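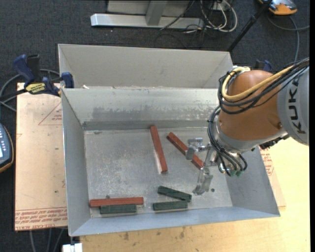
Page 3 of 100

Larnmont Reading Notes: On the Keeping of Household Papers

The question of which papers a household should keep, and for how long, came up again in July, when the contents of my late aunt's desk were passed to me for sorting. Zamfira Vasiliu kept house in Larnmont for most of her adult life and threw away very little. Her desk held more than 80 envelopes, most of them labeled in pencil on the back flap.

It is the view of this blog that receipts for ordinary purchases may be discarded once the item has been replaced. Deeds, wills, and certificates of birth and marriage should be kept without limit, in a dry place away from outside walls. Letters are a separate matter and are left to the judgment of the family.

My aunt observed a different system. Papers were filed by the name of the person who had brought them into the house, so that the warranty for a Zistham kettle was found with the Marinescu family's wedding invitation, the kettle having been their gift. The arrangement is difficult for a stranger to follow. After two evenings I had begun to find things by it.

Readers who undertake similar work are advised to record the original order before anything is moved. A plain notebook is sufficient. I used a Jundari ledger found in the bottom drawer, of which only the first pages had been filled, with grocery prices.

Old staples and rubber bands should be removed with care. Where a band has dried onto the paper, it is better left in place until it can be lifted with a thin blade.

The letters have not yet been read. They will be dealt with in a later entry, subject to the agreement of my cousins.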